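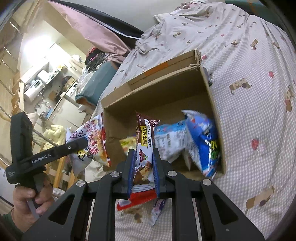 A chocolate-flavor snack in its white packet, with an open cardboard box on the bed.

The bed is the best packing table in a small home. I learned this in March, when I began to send snack boxes to my cousins abroad, and I have not gone back to the kitchen counter. On a bed you can spread everything, and small packets do not roll to the floor.

I fold the flaps of the box completely back before I start. If they stand up, they catch my sleeves. Heavy things, such as jars of jam, go to the bottom, wrapped in a towel which is also part of the gift. Wafers and chocolate cookies travel at the top. They break very easily, and a cousin in Elwood once received a bag of crumbs from me and was too polite to complain.

I keep each snack in its own packet, even when a bag of many would be cheaper. People like to take one to work, or to give one to a neighbor. The printed flavor name also helps to choose, although my family cannot read all the languages I buy.

The Kilteo shop near the station sells snacks from many countries and it is open until late. My last box had 68 packets, and postage cost more than the food. I will make the next one smaller. I close the lid only in the morning, after I have slept and remembered what I forgot.

Isell Magazine, 8 October 2021 | Contact | © Isell. All rights reserved. | Back to top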